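Print this page
E-mail this page

Wood Science for Makers
Handout 2: Grain, Water and Why Tables Move
Hanna Jasińska, Derkgate Evening School
Aug 19, 2018

Welcome back! Last time we cut up a log and looked at the parts. Tonight is the part of the course I look forward to all year, where we find out why a board that was flat when you bought it is shaped like a potato chip by spring.

1. Straws

Start with the picture of a tree trunk as a huge bundle of drinking straws, all running up and down and glued side by side. The straws are long thin cells. Their walls are built mostly of cellulose, and the glue between them is lignin. Nearly everything about how wood behaves comes out of that bundle. It splits easily between the straws and hardly at all across them. It soaks up finish at the ends like a sponge. It's strong in one direction and fairly feeble in the other two.

When we say "grain" we can mean several things, and people mix them up all the time (me included, so stop me when I do it):

- the direction the cells run
- the pattern of lines on a sawn face
- the texture, coarse or fine, that you feel with a fingertip

The lines on a face are growth rings that the saw has sliced through. Early in the season many trees make big, thin-walled cells. Later on they make small, thick-walled ones, which look darker. Slow growth gives you lines packed close together. Quick growth spreads them out.

2. Where the water is

Fresh wood holds water in two places. Free water sits in the hollow of each straw. Bound water sits inside the walls. Free water leaves first, and the board gets lighter without changing size at all. Then comes the fiber saturation point, when the hollows are empty but the walls are still full. From here on, every bit of water that leaves makes the walls thinner, and the whole board shrinks.

I love this next bit. The board never stops! It keeps trading water with the air in the room for as long as it exists. Dry heated air in February pulls water out, muggy August air puts it back, and a table top gets narrower and wider year after year. A coat of varnish slows the trade down but can't stop it.

3. Three directions

Along the grain: so little movement that we ignore it.
Across the rings (radial): noticeable.
Around the rings (tangential): in most woods, close to double the radial figure.

Look at that last pair again, it explains almost every warped board you'll ever meet. A flat-sawn board moves more on one face than the other, so it cups. A quarter-sawn board, with the rings standing up on edge, stays much flatter and costs more for it.

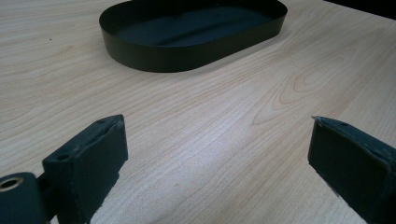 A top has to be free to move, and that brings us to joinery. If you screw a wide solid top down hard to its frame, something has to give, and it will be the top. Use slotted holes, wooden buttons or figure-eight clips. Breadboard ends get glued in the middle only, with the outer pegs running in slots. Subbarao Namboodiri will bring his cracked sideboard door to the next class - please be kind to it, he made it when he was nineteen.

4. Before next time

Cut a thin strip across the grain from any scrap of solid pine or beech, and a matching one along the grain. Both should be 60 mm long. Measure them with the calipers, leave them overnight in a closed bag with a damp cloth (not touching it), and measure again. Write both numbers down before you look at anyone else's! Then dry the strips on a shelf for a few days and take a third reading. Does the cross-grain strip go all the way back to its first length?

Bring the strips with you. The Drasex moisture meter is in the tool room for anyone who wants to try it. Push the pins in along the grain, and stay away from the ends, where the wood dries fastest and the reading comes out low.

Words to know: lignin, bound water, free water, fiber saturation point, radial, tangential, cupping, quarter-sawn

Print this page
E-mail this page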